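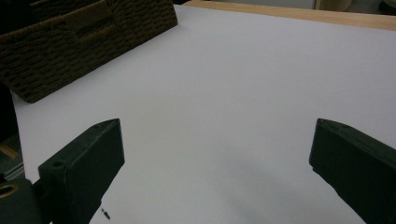

La cesta oscura del puesto de doblado, sobre la superficie blanca.

Informe de seguimiento, segundo periodo
Servicio de ropa del Hotel Mornside
Para: Marina Tsakiris, dirección de operaciones
De: Rakiya Ibrahim
Lunes, 16 de diciembre de 2019

Marina:

Me pediste que este informe fuera más corto que el de junio y que dijera si merece la pena seguir pagando el puesto de doblado tal como lo propuso Gashi. Adelanto que no lo tengo claro, y que los números que nos mandan ellos me convencen menos que a Stavros.

1. Lo que se ha hecho

El puesto está montado y en uso. Se eligió una superficie blanca y lisa para que las prendas oscuras se vieran bien, y cestas de mimbre en lugar de los carros metálicos de antes. Lo primero me parece sensato. Lo segundo fue una decisión estética que se coló en el presupuesto como si fuera de ergonomía, y ya lo dije entonces. El mimbre trenzado queda bonito junto a una mesa, pero tiene relieve, y Melina Psarras lleva semanas quejándose de que el punto fino se engancha al sacarlo deprisa. No he encontrado ningún parte escrito que lo confirme, así que lo dejo en queja.

En el periodo han pasado por el puesto 3136 prendas, según la hoja de Gashi. La hoja suma uniformes y ropa de huéspedes en la misma columna. He pedido el desglose dos veces y me han contestado con un gráfico.

2. Las prendas negras

Buena parte del dinero se justificó con los uniformes de sala, que son negros y que antes volvían a planta mal doblados o mezclados entre sí. La propuesta hablaba de «flujo continuo de cesta a mesa y de mesa a estante». En la práctica la prenda sale de la cesta, cae hecha un bulto al lado y ahí se queda hasta que alguien la extiende.
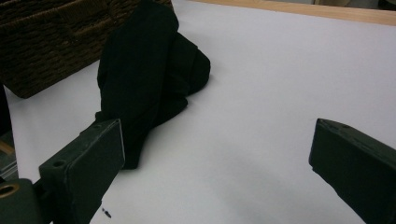
Con la tela negra mate el problema es siempre el mismo: arrugada sobre la mesa no se distingue una manga de un bajo, y quien dobla tiene que levantarla y sacudirla antes de empezar. El fondo blanco ayuda a ver el contorno, no a saber qué parte es cuál. Anastasia Makris propuso coser una cinta clara en el cuello de cada uniforme. Cuesta muy poco y lo probaría antes de comprar nada más.

También conviene decir que en lo blanco se nota cualquier mota. La hoja de limpieza pide repasar la superficie al empezar cada turno y está firmada todos los días, con la misma letra y el mismo bolígrafo. Saca tus conclusiones.

3. Tiempos

Gashi afirma que el 73 por ciento de las prendas se dobla a la primera, sin repetir. Pregunté quién decide que una prenda está bien doblada y resulta que lo decide la misma persona que la dobla. Stavros Politis opina que aun así el dato sirve para comparar un mes con otro. Puede ser, si el criterio no cambia, pero el equipo de tarde es nuevo desde el otoño y nadie les dio la plantilla de medidas.

Estuve siete turnos mirando. Vi trabajar bien con camisetas y toallas pequeñas, y bastante peor con pantalones y delantales de cinta larga, que acaban atados a otra cosa. No me atrevo a dar un porcentaje propio con tan poca muestra.

4. Gastos

No hay desviación respecto a lo aprobado, salvo las dos cestas de repuesto que se pidieron a Harkham sin consultarme. Siguen en el almacén con la etiqueta puesta. Propongo devolverlas si todavía estamos en plazo.

5. Lo que pido

Que el próximo pago quede retenido hasta tener el desglose por tipo de prenda. Que durante un mes revise el doblado alguien de planta, ajeno al puesto. Y que se forren por dentro las cestas con tela lisa, o se vuelva a los carros; a mí me da igual cuál de las dos cosas.

La ampliación a la segunda mesa la dejaría parada. Stavros te enviará aparte su opinión, que es más favorable que la mía, y Melina quiere que se la escuche también sobre la altura de la mesa, asunto que no he podido comprobar en este periodo.

Rakiya Ibrahim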